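How to Write to Your Representative About a Refugee Resettlement Case

A good letter can move a stalled case, and you can write one in an evening! I've sent 13 of them through our little group in Kevthorpe, and this is the layout I keep coming back to.

Start with your ask. One sentence, right at the top: "Please request a status update on the Vermeulen family's resettlement application." Staffers read piles of mail, so don't make them hunt for it.

Next, give the case number, the date of filing and the current location of the applicants. Get written permission from the family first (most offices want a signed privacy release before they'll touch a case).
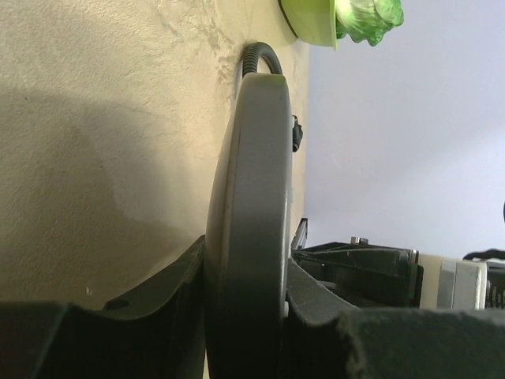 Gray disc against a beige wall.

Now tell the story, and keep it short! Two paragraphs is plenty. Stick to what you know firsthand, and attach copies of documents, never originals.

Close with your full name, street address and phone number. Then mark your calendar and call the office after 20 days. Ask for the caseworker who handles immigration, and have your letter in front of you when you dial.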